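Prikix gripper kit, second look

The Prikix parallel gripper kit has been on my bench since May, and I have now put enough hours on it to revise what I wrote in the first post. That one covered unboxing and the install on the arm. This one covers the software, the fingers, and whether the thing is any use for taking desktop computers apart, which was my reason for buying it.

Assembly first, because people asked. The kit ships as a main housing, two finger assemblies, the linkage parts and a bag of hex-socket screws. Budget two hours. The manual says less, but the manual assumes you have the right driver within reach and that the linkage screws go in square on the first try. Mine did not. Put thread locker on the outer finger screws. I left it off and had play at the fingertips within a week.

The adapter plate for the Terkorov wrist is a separate purchase. It fits. The bolt pattern is correct and the cable exit lines up with the channel, so there is nothing more to say about it.

Software is the Imum control package, version 4, which replaced the one I complained about last time. The changes that matter:

Force limits can now be set per move. Before, you had one global value and had to reset it between steps.

Position readback is stable at low speed. I used to see the reported opening jump when the fingers were nearly closed, and I no longer do.

Teach mode still drops its last waypoint if you leave the screen without saving. This was in my bug report on the old version and it is still there.

The license covers 8 stored routines on the base tier. I use four, so I have not paid for the upgrade.

For the test work I picked used desktop towers. They are cheap, they are all slightly different inside, and they have a mix of stiff and soft parts close together. The sequence I care about is drive removal: approach over the motherboard, reach the caddy, grip, release the catch, pull. Everything in that sequence depends on clearance. The finger plates are broad, and in an open case with the power cables still in place there is not much room to bring them in.
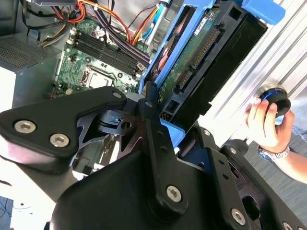

Posted by the author of Ponce Bench Notes
Automation technician and site owner

The blue caddy and the black cage around the drive are the tight spot. Plastic caddies flex, and the default force setting is too high for them. I run well under the default and let the pull do the work. The cable bundles are the other problem - the software has no model of anything soft, so you either tie them back first or teach a longer approach path. I do the second, and it adds over a minute per tower.

I would still like a narrower finger option. Prikix lists one as planned, with no date. Until then I would call the kit good for drives and covers and a poor choice for memory modules, where the latches are too small for plates of this width.

Next post will be on the wrist camera mount and the calibration routine, once I have the cable strain relief sorted out.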